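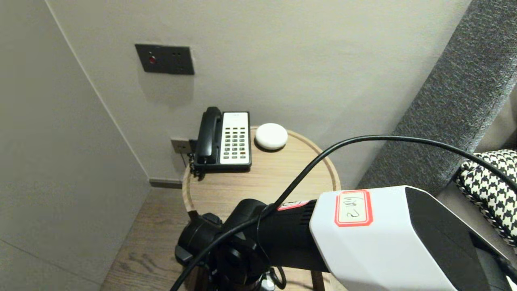 The bedside corner, with the phone, the houndstooth cushion and one of the arms on trial.

Hotel bedroom puts two robot grippers through their paces
By our technology desk
Wednesday, 8.15am

A bedside table is a brilliant place to find out what a robot hand can do, and the team at Uvesberg has been finding out at full tilt. The firm is comparing two grippers, the Kobzar and the Dronside, on the small jobs a guest room throws up: setting things down on the table, nudging a telephone straight, pulling a drawer and pushing it back.

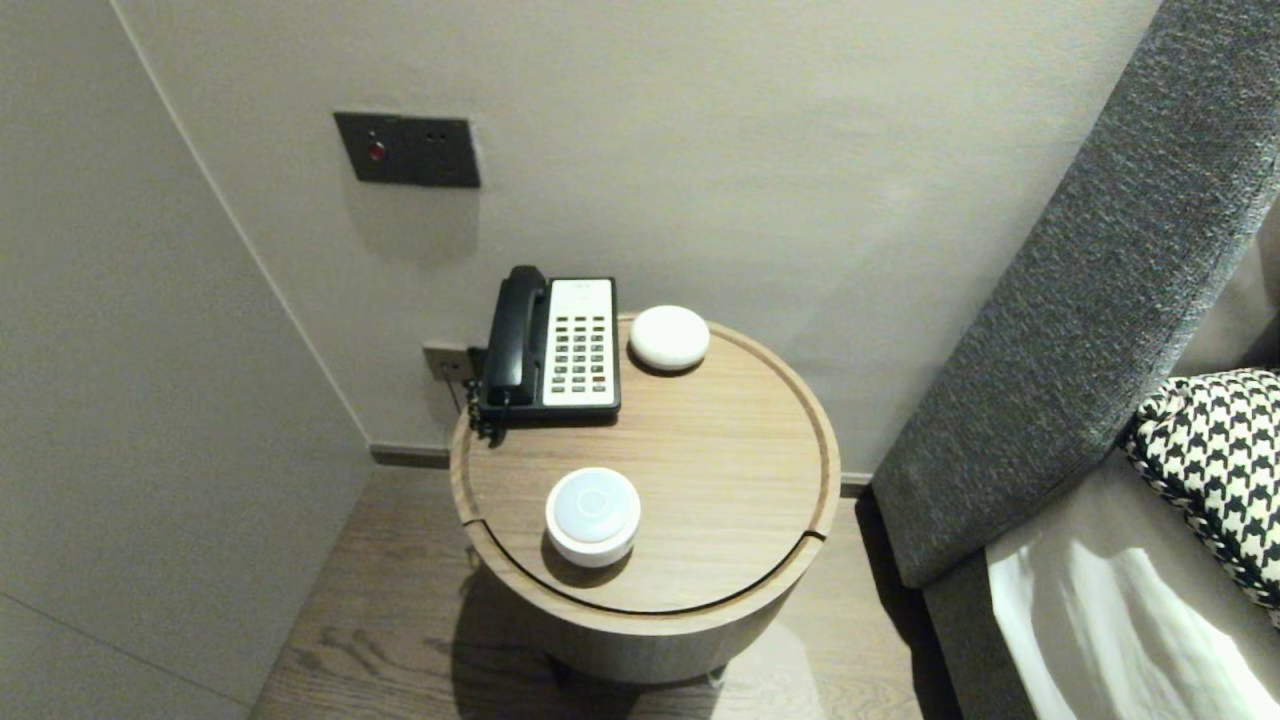
Uvesberg wanted tasks that look dull and are secretly hard, and it found plenty of them beside the bed. Each gripper gets the same eight jobs in the same order, with the same controller driving the arm. Placing a round white object near the front of the table, with the phone standing behind it, leaves the fingers some elbow room; doing the same thing close to the coiled cord is another matter, and the two designs go about it very differently!

So far the team has logged 3,115 attempts. In the latest batch of 367, the Kobzar and Dronside runs together produced 344 clean finishes, a big jump on the March figures, and the engineers are already arguing happily over which finger shape deserves the credit.

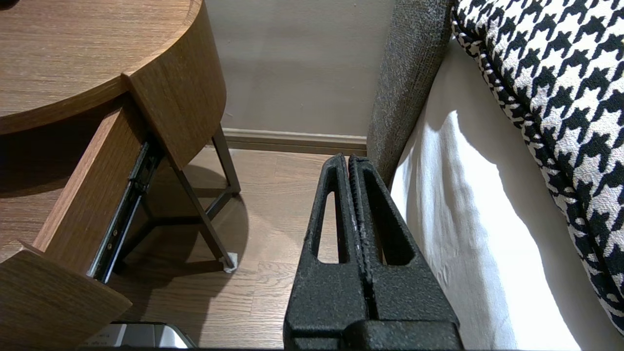 According to Tonden, the drawer is the test to watch, as a gripper that copes well with round things can still make a mess of a flat wooden edge, and a wrist camera is worth more there than a stronger motor. Tonden would also like to see the runs repeated with the curtains drawn and only a lamp on. 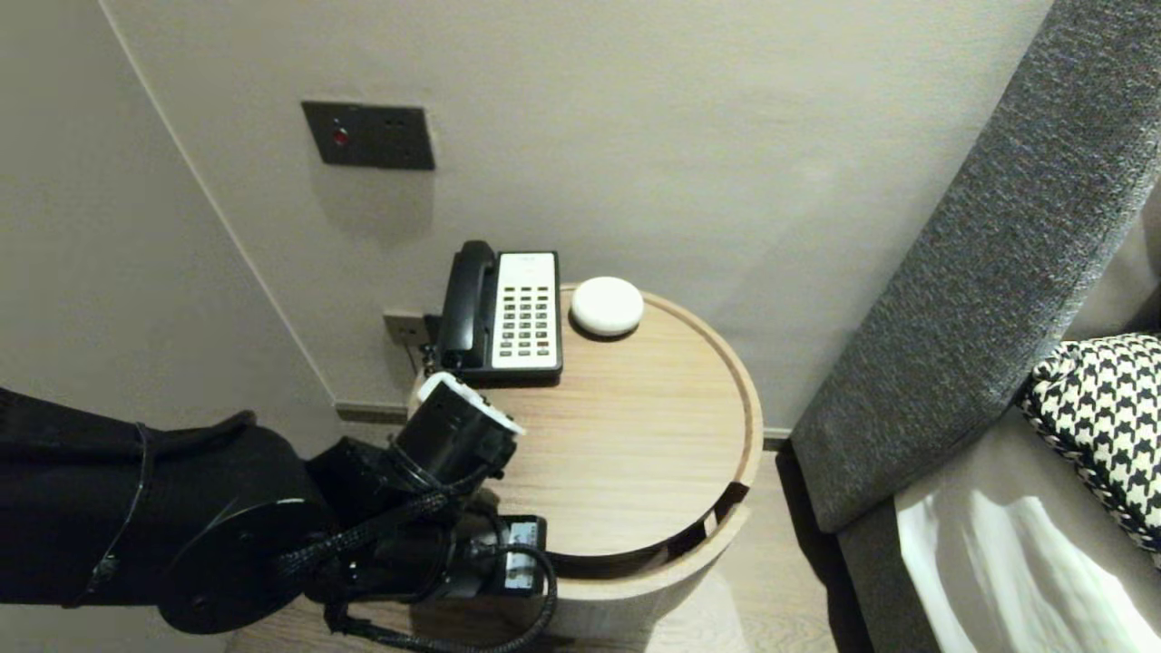 That suggestion has gone down well at Uvesberg, where low-light runs are next on the list, followed by a straight swap of cameras between the two set-ups. The scores for each gripper will be published job by job, including the failures, and the team hopes other labs will borrow the task list and try it on arms of their own.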